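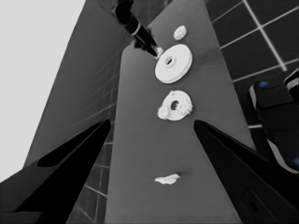
*Fig. 1. Four white objects on the table, between the gripper fingers.*

# Paddle for the Pantry: Project Report

November 16, 2024

For my service project I ran a sponsored canoe relay on Lake Horkari to raise money for the Fandgate food pantry. I'd never organized anything bigger than a birthday party, so I picked something I at least knew how to do (paddle, badly). The goal was $2,000, and teams of five took turns doing laps from the dock to the far buoy and back.

The permit ate most of my spring. The town wanted proof of insurance before they'd give me a date, and the insurance office wanted a date before they'd give me proof! I went back and forth until the boathouse let me go under their policy, and we finally got a slot in May.
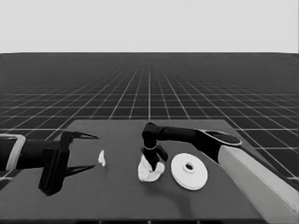
After that came boats. Dwivedi Boats loaned us two canoes and a pile of life jackets, and Brikex covered the snacks and printed the pledge forms. I should have checked the forms before they went out – there was no line for a phone number, so chasing pledges afterward was slow and kind of embarrassing. I sent a lot of emails that started with "Hi again."

Race day was windy. The first teams had it easy, then the chop picked up and laps got a lot longer. I moved the turn closer in after lunch, and I'm still not sure I handled that right.
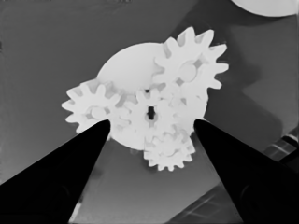
A paddler from one of the morning teams wrote on the feedback sheet that changing the course halfway wasn't fair to people with per-lap sponsors, and that we should have paused until the wind dropped. I get it. We ended up counting all the laps the same, and I told the sponsors so in the thank-you note.

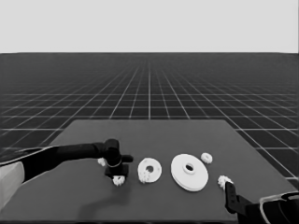 Judging distance from the dock was the other thing I got wrong. I'd set the course by eye, and the far buoy was a much longer haul than it looked. It's the same effect as the floor grid in the picture, where the squares shrink and crowd together toward the horizon until you can't tell one from the next. Next time I'd go out with a GPS and measure it.

We made the $2,000, with the last pledges coming in well after school let out. The pantry put it toward summer lunches. I still have to return two paddles to the boathouse.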